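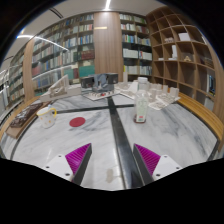
Running the table-top demonstration on an open day

Applies to: hosts and assistants at the Zekthorpe site
Location: Scanlon Reading Room
Equipment: Zesero hand-held gripper, two sets

Purpose

This page sets out how to prepare and run the table-top demonstration offered by Treretico to visitors during open days and pre-arranged group visits. In the demonstration, a host uses a hand-held gripper to move everyday objects on a table, and visitors are then invited to try the same task. The recordings made by the gripper are afterwards shown on a screen, so that visitors can see how a person's movements are turned into examples from which a robot arm may learn.

The page does not cover the robot arm demonstration in the workshop, which has its own instructions and its own safety briefing. Hosts who have been trained only on the table-top demonstration must not take visitors into the workshop area.

Before the day

1. Confirm the group size with the visits desk. The September open day brought some 95 visitors to the reading room, and the session plan below was revised afterwards. A single session takes no more than eight visitors. Larger groups should be divided before they arrive at the door.

2. Check that the room has been reserved for the whole period, including setting up and clearing away. Readers who use the room regularly should be told of the closure by a notice at the entrance at least one working week in advance.

3. Charge both gripper sets overnight. Each set has its own charger, marked with the same letter as the set. Chargers must not be exchanged.

4. Clear the storage on both sets. Recordings from earlier visits should already have been transferred; if they have not, transfer them first and note this in the equipment book.

5. Print the consent sheets. One sheet is needed for each visitor who wishes to handle the gripper. Visitors who only wish to watch do not need to sign.

Preparing the table

The demonstration takes place on the large marble table. The architectural models along the far side belong to the permanent display and are to be left where they are. They are fragile and have been repaired more than once. Visitors should be asked not to touch them, and no object used in the demonstration should be placed among them.

Wipe the marble with a dry cloth and remove papers, pens and bags. The surface marks easily, so damp cloths and cleaning sprays are not to be used during the day.

The standard objects are a mug with a handle, a flat round disc to stand it on, and a clear plastic bottle with a screw cap. Place them as follows:

Mug – on the left part of the table, upright, with the handle turned towards the middle.

Disc – flat on the marble, to the right of the mug and to the left of the long black strip.

Bottle – upright, on the right-hand section of the table, with the cap screwed down firmly.

The black strips in the table top make convenient boundaries. When giving instructions to visitors, refer to "the left section" and "the right section", with the long strip as the dividing line. These terms are used on the task cards and should be kept the same from one host to the next.

Keep a clear space of 800 mm between the near edge of the table and the first row of visitors. The person holding the gripper needs this space to step back and to lower the arm between attempts.

Checking the gripper

Carry out these checks with the gripper switched on and before the first group is admitted.

1. Close the fingers slowly and open them again. Both should travel evenly. If one finger lags behind the other, use the second set and report the fault.

2. Look at the ribbed magenta parts of the fingers. Small scratches are acceptable. A tear, or a rib that has come away, is not.

3. Look at the white mounting plates behind the fingers and check for cracks. Do not tighten any fastener yourself. The fasteners are set by the workshop, and a change will affect the recordings.

4. Clean the lens with the cloth supplied in the case. Do not use a sleeve or a paper towel.

5. Make one short trial recording and play it back. Both fingers should be visible in the lower part of the picture, with the table between them. The curved appearance of the far edge is normal for this lens and is not a fault. Dark corners around the picture are also normal.

If the ceiling lights produce strong glare on the glass of the bookcases, hosts may move a little to the left or right before starting. The lights themselves should be left at their usual level for the whole day, so that recordings from different sessions can be compared.

Running the session

Each session lasts 27 minutes. The order below should be followed, although the length of each part may be adjusted to suit the group.

Welcome the group and give the safety notice. Visitors should be reminded to keep their fingers away from the gripper's fingers and to remain behind the line unless called forward. Give the location of the exits.

Explain the task. The mug is to be picked up, placed on the disc, and released. State this in one sentence and avoid technical terms. Questions about learning methods are better answered at the end, when visitors have seen a recording.

Demonstrate the task once without speaking, at normal speed. Then demonstrate it a second time and describe each stage aloud:

– Approach the mug with the fingers open and level.

– Bring one finger to each side of the body of the mug. Do not grip the handle on this attempt.

– Close the fingers until the mug is held, and pause.

– Lift by a hand's width, move to the disc, and lower until the base is resting flat.

– Open the fingers fully before drawing back.

The final stage is the one that visitors most often miss. A gripper that is drawn back while the fingers are still closing will pull the mug over. The assistant should stand at the left side of the table and be ready to steady it.

Invite visitors to try. Each person has two attempts. The host passes the gripper with the fingers closed, and the visitor hands it back in the same way. After each attempt the assistant returns the mug to its starting position and calls out "ready" before the next recording begins.

The bottle is used for groups that finish early. It is lighter than the mug and more easily tipped. The task is to lift the bottle and set it down again within the right section, without crossing the long strip. Children under twelve should attempt this only with the host's hand beneath the gripper. The bottle must not be opened or drunk from, and must not be moved towards the display models.

Show a recording. Choose one successful attempt and one unsuccessful attempt, the second of which should be the host's own. Visitors' unsuccessful attempts are not to be shown to the group unless the person concerned has asked to see them.

Answering common questions

Visitors frequently ask whether the gripper moves by itself. It does not. The person holding it does all the moving, and the gripper records what was done.

They may also ask whether they will appear in the recording. The lens points towards the table, but people standing on the far side could be seen. For that reason the far side is kept clear of visitors while recording is in progress, and anyone who has not signed a consent sheet should stand behind the host.

Questions about the books and models in the room should be referred to the reading room desk.

Stopping a session

The session should be stopped at once if an object falls to the floor and breaks, if a model is touched or moved, or if the gripper becomes warm in the hand. Ask visitors to step back, switch off the gripper and place it in its case. Do not attempt to put a displaced model back in position. Inform the reading room desk and wait for a member of the display staff.

A mug that tips over on the table without damage does not require the session to be stopped. Delete the attempt and begin again.

Clearing away

Transfer all recordings to the visits folder before leaving the room, and match them against the consent sheets. Any recording without a matching sheet is to be deleted, and the deletion entered in the equipment book with the time of the session.

Return the objects to the demonstration box. Wipe the gripper fingers with a dry cloth, close them, and lay the gripper in its case with the lens cover fitted. Cases are returned to the equipment store by 5.30 pm. The reading room key goes back to the front desk separately and must be signed for.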